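October, Saturday, back at the desk after lunch

Carried on with the volatility back-test for the Prosico portfolio. The aim is still to see whether the crash filter would have kept us out of the worst weeks, or whether it only looks good when you know where the worst weeks are.

Data first. The price file now has 673 weekly rows. 2 of them were duplicates from the old Flalen feed, both over a year end, and I have taken them out. Dividends for Grultach were going in on the payment date. Moved them to the ex-date and re-ran everything from the start. The older results in the shared folder are no good now, please don't quote from them.

Ran the filter with a look-back of 4 weeks. It goes to cash when the short volatility is well above the long one, and comes back in when the two cross again. Getting out works reasonably well in a slow slide. In a sudden drop it sells after most of the damage, then sits in cash through the rebound. I had hoped the dividend fix would change that. It didn't.

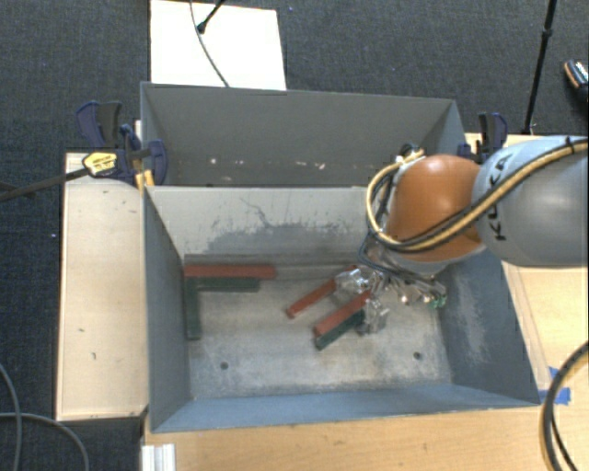 Next I tried selling only part of the holding, so the filter cuts to 70 per cent invested and no lower. The return is closer to plain buy and hold and the drawdown is a little smaller. The switching costs eat most of the gain. I used the Adeyemi dealing charges, which are on the high side, but I would sooner keep them in than find out later.

One thing to check: the long volatility still uses a simple average, so a single bad week drops out of the window all at once and the signal jumps. A weighted average should smooth that. Changed the formula in a copy of the sheet, not in the main one.

Not happy with how the thresholds were picked. They were set on the same years we are testing on. Need to split the rows, fit on the first half and leave the second half alone until the rules are fixed. Whoever picks this up before me, please don't look at the second half.

Still to do: weighted version, the split, and ask Flalen why their year-end rows come through twice.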